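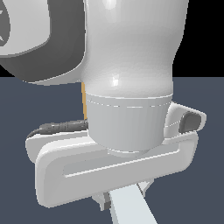
Can I skip the simulated run if the program worked last Friday?
Every changed program needs a new simulated run, even when only one speed value is different.

6. Checks before grasping

1. Load the Vonano cell file and set the speed limit to 300.
2. Move the gripper beside the block – fingers open, no contact.

Note: Stop the run if fault 298 comes up. Write it in the Murkside log before you reset.

3. Look at the close view. The block is orange-red at the top and pale grey below. Check the gripper parts on both sides of it. 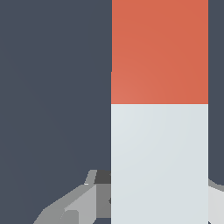
4. Close the fingers slowly and save the result.

Caution: Do not send the program to the real arm until a second person has signed.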